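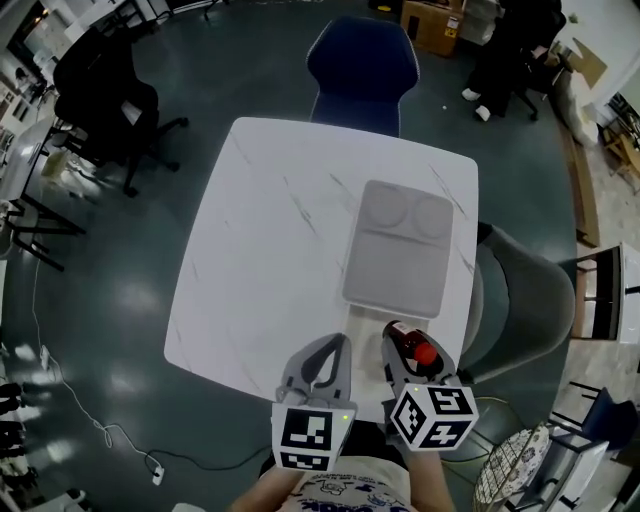 **Open day at Kemside, 24 May 2024**

I've wanted to get inside Kemside ever since they moved into the old joinery building, so when the open day was announced I booked the morning off and took the early train. The question I brought with me was a simple one: can a machine do my chores yet? I mean the dull ones, like clearing a table, putting the vitamins back where they live, or sorting the bits and pieces that collect on the kitchen bench by Thursday night.

The short answer is no, though I came home more excited than I've been in years!

Most of the ground floor is given over to what they call table work. You'd expect something like a car plant, but it feels more like somebody's lounge room on moving day, with mismatched chairs, a cardboard box, a wicker basket with a pretty white liner and a power cable across the floor (mind your feet). The job I watched longest was at a white table with a bit of marbling in it. A person in a T-shirt had a gripper in each hand and was working with a small brown bottle with a red-orange cap and a grey tray with two round hollows. Both grippers carry a white cube covered in black square patterns, and Senad Tomić, who showed our group through, told us the patterns let the software work out where each hand is and which way it's tilted. The person does the chore, the movements get recorded, and later a robot has a go at learning from them.

I asked Senad how many times you have to show it. For the bottle and tray they'd done 720 runs, he said, and he'd like double that before July. He said it quite cheerfully. I'd have lost my mind by run fifteen.

What got me was how much there is in picking up one little bottle. Do you take it by the cap or the body? Is it standing up or lying down? Which hand? I do this every morning half asleep. Senad let a few of us try the grippers, and I dropped my bottle straight away, then pinched it so hard it shot off toward the window — great fun, and very humbling. You have no feeling in your fingertips, so you have to watch everything. By my fourth try I could get it into the tray without embarrassing myself.

Upstairs was the robot side. Their Flaron arm was clearing cups from a bench, and it managed 7 in a row before it stopped dead in front of one with a spoon left in it. There was a big groan from the crowd, then a big cheer when it sorted itself out and went around. It's slow. I'd have had the bench wiped and the kettle on. But it was doing it on its own, with cups that visitors had plonked down wherever they liked, and I found myself barracking for it.

The shop-floor demo, Varela, was further along. It packs small parts into cartons and looked ready for a proper job, so long as the parts turn up in the same sort of bin each time. The fellow beside me runs a hardware store and had a long list of questions about odd-shaped stock, and the answers were mostly "not yet". Folding was the weak spot everywhere. The Plodo towel stand had a queue all morning, and I saw 2 decent towels and a lot of lumps.

If you're thinking of going to the next one, get there early, because the gripper try-out fills up first. Wear flat shoes for the stairs. The coffee cart out the back takes cards only, and the cheese scones were gone by half past ten.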